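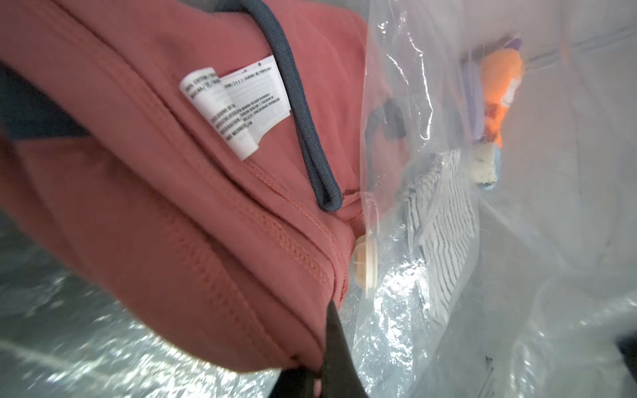
Ilona Gál wrote that she had finished a nine-hour romance audiobook, loved it, sat down to review it and could remember only the last two chapters. She wanted to know how people who review audio keep hold of the rest of the book. Johanna Riedl asked much the same thing under the May roundup, so I have written out the method I use.

Before you start

Get the running time and the chapter count from the retailer's page and write them at the top of a blank sheet. Add the narrators and which character each one reads. If you own the ebook too, keep it nearby for spelling names. I once posted a whole review of Matheson with the heroine's surname spelled three ways.

Pick your speed and stay with it for the first hour. I use 1.25 for most narrators. If you change it later, note where. Comments on pacing don't mean much if half the book was played at double speed.

Taking notes while you listen

Use the bookmark button in your app. Tap it when something happens that you want to find again and type two or three words, no more. Mine look like this:

Ch 4 – porch argument, his voice too old
Ch 9 – first kiss, music under it??
Ch 17 – she lies about the job

Stop at the end of each listening session and read the bookmarks back. Turn each one into a full sentence while you still know what it meant. This takes five minutes. If you leave it until the end you will have 80 bookmarks that say "nice" and "ugh".

Keep narration and story apart. I draw a line down the page, story on the left and performance on the right. A flat reading can make a good scene sound dull, and it is fair to tell the reader which of the two let you down.

Writing the draft

Wait a day. Then write in this order:

1. The setup, in three sentences or fewer. Who they are, where they are, what is in the way. For Hatgate mine was: "Two chefs inherit one restaurant. He wants to sell. She has already moved in upstairs."

2. What worked in the story, with one scene to back it up. Choose from the first half if you can, so you don't spoil the breakup.

3. What didn't work. Same rule, one scene.

4. The narrators. Say whether you could tell the characters apart, how each reader handled the other's dialogue in a dual narration, and how the love scenes came across.

5. Who it would suit. Name a trope or a mood, and the heat level if your readers expect it.
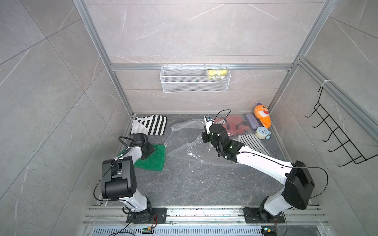
Aim for 352 words on the first pass. That is the length of my Bendton review, which still gets more comments than anything else on the site, and it fits on a phone in two or three swipes. My longest ran to 754 and could have lost the middle third. Anything near 1,000 words should be split into a review and a separate discussion post with a spoiler warning.

Quoting from audio

Play the line at normal speed and type it, then play it again and check. Where you can, check it against the ebook as well. If you had an advance copy, look at the terms that came with it before quoting anything. Some allow short quotes and some ask you to wait for the finished edition.

Before you post

Read it aloud once. Check the title, the author, both narrators and the running time against your sheet. Say if the copy was free, and put that at the top. Urs Rainer puts his star rating at the bottom so people read the text first; I put mine beside the title. Either is fine as long as you do it the same way every time.

Keep the sheet afterward. When book two in the series comes out you will want the side characters' names.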